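Intro to Food Writing, handout 4: Writing a recipe somebody else can cook from

Okay, so last time we read menus out loud and I talked too much about the word "nestled." This week it's recipes, and I'm excited, because recipes are my favorite kind of writing and I don't think they get treated as writing at all.

Start with the old ones. The scan I passed around is from a household book dated 1680, and if you squint past the spelling you'll notice there are hardly any amounts. "Take butter enough." Enough for what? The writer figured you'd been standing in a kitchen since you could walk, so she only wrote down the parts you might forget. Keep that in your head all term: every recipe has a reader in it, and you can tell who that reader is by what gets left out.

Now look at the second sheet, the lemon pudding from the Grilletti booklet. Totally different reader! This one has never seen a lemon, as far as I can tell. Every bowl gets a size, every stir gets a direction. I find it kind of sweet, but Carol Horrocks (she taught this class before me, and half of these notes are still hers) used to cross out every other line and read what was left. It nearly always still worked. Try it with your own draft.

A few things I'd like you to watch for.

Order of ingredients. List them in the order they get used. I know you know this. I still got a pile of drafts last December with the salt at the top and no salt in the method.

Verbs. "Add" is fine, but if you've got six of them in a row, your reader has no idea how anything is supposed to go in. Fold, scrape, tip, drizzle, drop. Si-eun Koo's dumpling draft from a past class has one lovely "shove" in it and I would not change it for anything.

Time. Give a time and a sign. "Bake for 30 minutes" is half an instruction. "Bake for 30 minutes, until the middle stops wobbling" is a whole one, and it saves the person whose oven runs cold. (Mine does. I've made peace with it.)

Temperature. Say Fahrenheit or Celsius, please. Somebody wrote "bake at 200" and Lerato and I had a long argument about whether it was a slow roast or a hot one.

Eggs. They get their own section because everyone trips here. Say what size. Say whether they're whole, and if you split them, tell the reader what happens to the other half, or they'll be left holding two whites and a grudge. If you want them at room temperature, put that in the ingredient list, way before step 5. And mention the bowl before the cracking starts.

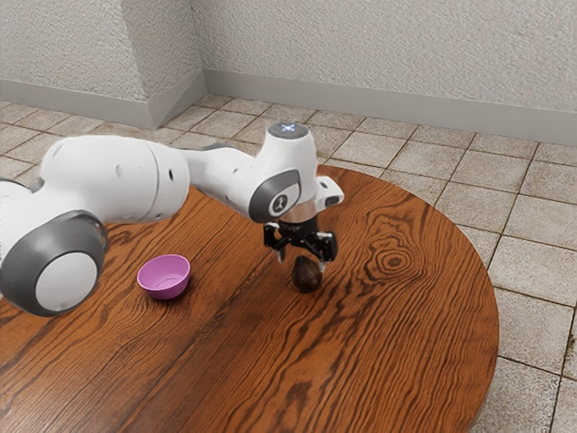 Fig. 1. Small bowl and egg shape on a round table.

For next class, write up one dish you can make without looking anything up. Keep it to one page. Then swap with a partner and cook each other's, exactly as written, no texting to ask what they meant! Write your questions in the margin as they come up, flour fingerprints and all.

Do-yoon and Volkan, you're partners again, and this time please agree on what "a glug" is before you hand it in.

Reading: the rest of the Grilletti booklet, plus the Trullell essay on church cookbooks. It's long, but skip to the part on casseroles if you're short on time.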